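Aug 1, 2025

Breakfast, the play kind, on the grid cloth. I had egg on toast, one slice, one egg, on the light blue plate. Zero calories and it tasted like it. The butter is a yellow cube and stayed off the bread, so I suppose I'm on a diet.

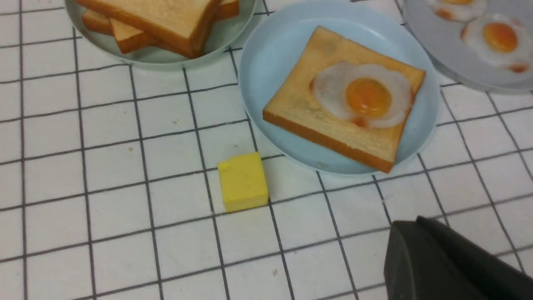
Second sitting

Went back to looking at the spread with my own coffee, which was real and my third. Blue plate bare, toast piled up crooked on the green one, eggs keeping to themselves on the gray. I've paid $14 for worse brunches at Unolby, and waited longer.
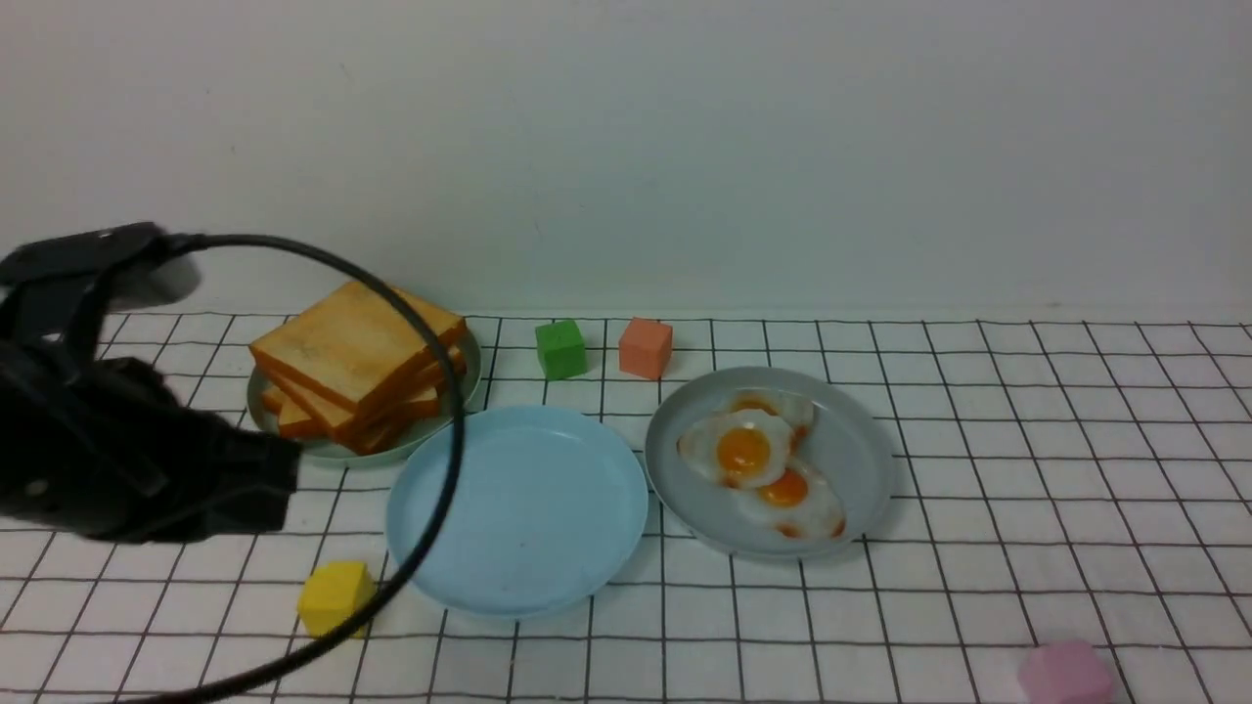
Ghislain Poirier says toast should never be stacked because the bottom slice goes soggy. I told him this bread will outlive us both. He said that was no excuse for poor habits.

Must ask Dudás in September if they sell a toy jam. Toast went on the blue plate again, plain.

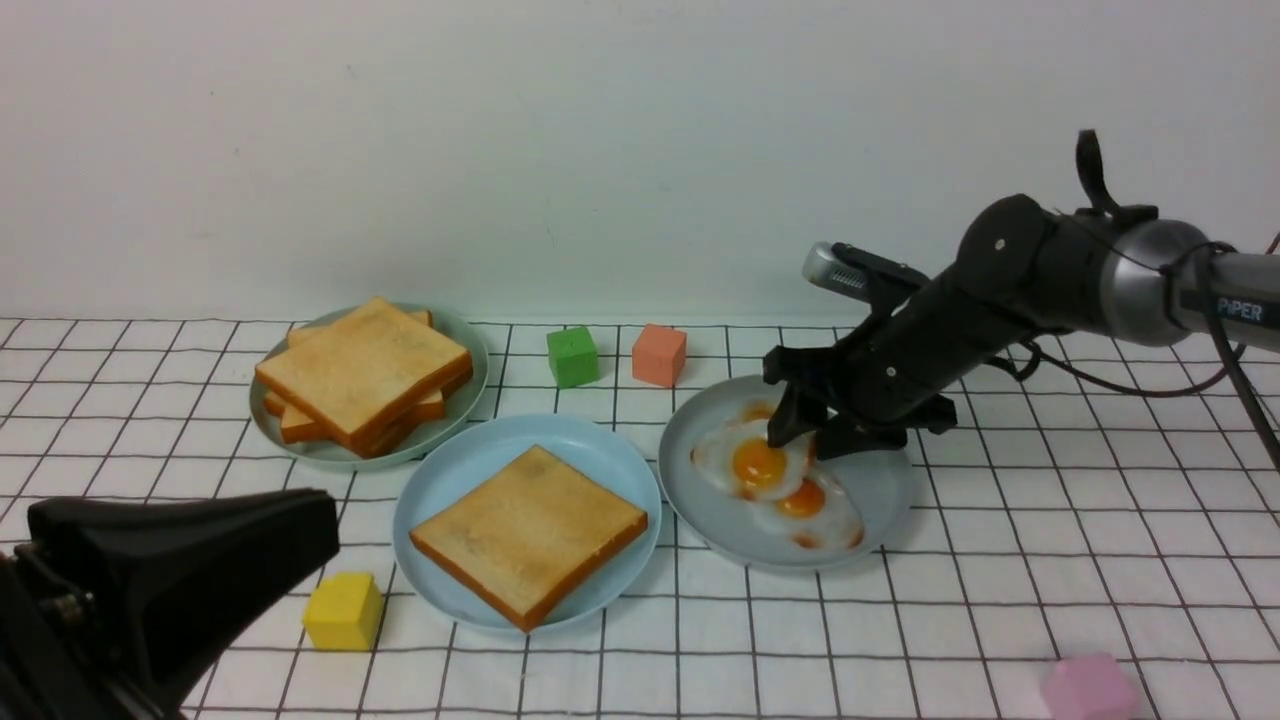 Toast for one, eggs on the side.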